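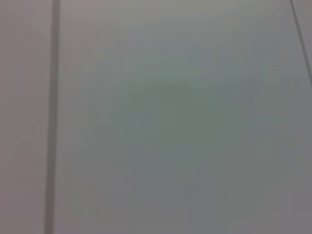 Print | E-mail

4.2 Reports of draughts and the age of the home

The household survey was sent to 3,285 addresses in the two districts of Zotton and Hakow, and 2,928 usable forms came back. Homes in Zotton are mostly terraces built before the railway closed. Hakow is newer and was put up in three stages, the last of them by Zamani, who also built the estate at Truvusville used in our pilot. Tenants and owners were asked the same questions, and the form was the same in both districts.

People were asked whether they had felt a draught indoors during the past winter, in which room, and what they had done about it. The most common answer in both districts was the living room, followed by the hall. Bedrooms were named more often in Hakow than we had expected. We think this reflects the way the question was put - many upstairs rooms there are used for working in during the day, and people notice cold air more when they are sitting still.

Age of the building was a weaker guide than in earlier studies. Once we allowed for the type of heating and for the number of people at home in the daytime, the gap between the oldest and newest homes was small. Tenure mattered more. Tenants were less likely to have done anything about a draught they had noticed, and when asked why, most wrote that they were waiting for the landlord or did not want to spend money on a home they might leave.

Follow-up visits were made to 159 homes. In 113 of these the householder showed the visitor a particular place where they believed the air was getting in. Windows and outside doors came first, then skirting boards, loft hatches and lines or gaps in walls. Visitors wrote down what the householder said before making any check of their own, so that the two records could be compared later.

Lines in walls gave the most trouble in coding. A dark line on a plain grey surface, such as the one in Figure 3, cannot be given a depth from its look alone, and the two coders often disagreed over marks of this kind. We therefore kept them in a class of their own and left them out of the comparison in Section 4.3.

Figure 3. Grey surface at very close range, with a dark line leaning slightly from the vertical.

The remaining places were easier to class. Letterboxes and keyholes were put with doors, and pipe holes under sinks were put with floors or walls according to where the pipe came through. Open fireplaces were few in Hakow and are reported for Zotton only.

Print | E-mail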